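The first thing she tells me, before I've got my coat off, is that I must not call them antiques. "They're bedspreads," she says. "People sleep under them. If they've stopped being slept under I'm not very interested, to be quite frank with you."

I've come to Ullum to talk about stripes. She has been weaving and selling striped bedspreads under the name Prerketti for most of her working life, first from a market stall and now from two rooms over a bakery, and I'd wanted to meet her ever since my sister was given one as a wedding present (I was jealous, I admit it). The rooms smell of bread and wool. There's a loom by the window, a kettle on the floor and nowhere obvious to sit, so we both end up on the edge of a packing crate with mugs of very strong tea.

She asked for no names and no photograph of herself, and I promised. "Write about the cloth," she says. Fine!

So how does someone decide which colour goes next to which? I had imagined a chart, or at least a notebook. She laughs at me. "I start with the one I like least. That year it might be brown. Then I have to find it some friends." Brown needs a pale colour on one side, she thinks, and beige is kinder than white. Pink can go almost anywhere. Red and lime green she puts together on purpose, and she knows perfectly well that half her customers pull a face. "They pull a face in the shop and then they take it home and it's the bit they look at."

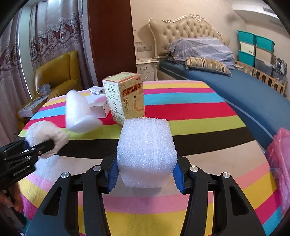
Pink, yellow, blue, red, lime and brown: bold bands on a striped bedspread.

I ask whether people worry about bright colours in a bedroom. Every magazine I read seems to want us all asleep in porridge. "Your eyes are shut," she says. "What does it matter?" Then she thinks about it and gives me a better answer. When she was small, in Zerkow, the bedroom was where you were ill, where you did homework, where your aunts sat and talked when the kitchen was full. The bed was the biggest thing in the house and it was on show all day. Her grandmother saved up for the cover before she saved up for a decent mattress.

"It was a terrible mattress," she adds. "You rolled into the middle like a potato."

We get on to money, which she enjoys far more than most makers I've met. A single costs 115 and a double 200, and she hasn't changed either price in three years. One shop wanted to sell the double at 925 with a card tied on saying it was heritage. She took the lot back on the train, in two suitcases. I ask if she regrets it and she says only the suitcases, one of which lost a wheel at Macaraeg station – it had been a good suitcase.

She keeps a tally of every spread in pencil on the wall behind the loom. The last number when I visited was 2886. It includes the ones that went wrong, and she's fond of those. One had a yellow band twice as wide as it should have been. She'd been listening to a play on the radio and wanted to know who did it. 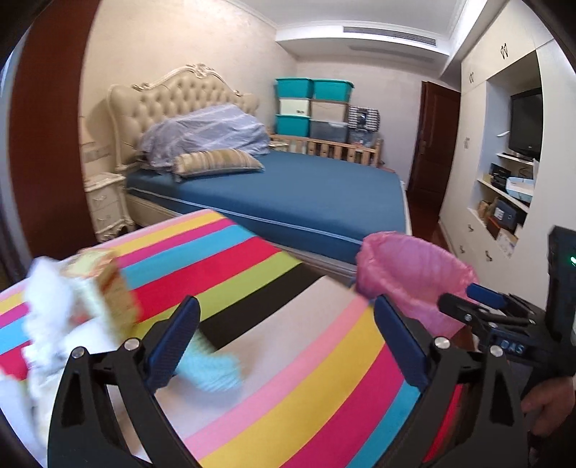 Pink follows the pale grey and the whole run of stripes begins again.

Washing is the thing people write to her about. Her advice is cool water, not much soap, and dry it flat if you've got the floor for it. She has had over 200 letters on the subject of red dye alone. "I answer them all the same way. Wash it on its own the first time and stop fretting."

Does she have one on her own bed? She does, though she won't tell me the colours. It was made in a March so cold that she wore gloves at the loom, and the edge wanders a bit as a result. The cat has had one corner of it. She's been meaning to mend that corner for ages and has even put the wool aside, in a biscuit tin, which she gets down to show me. There are biscuits in it. The wool is in the other tin, and she goes off to look for it while I finish my tea.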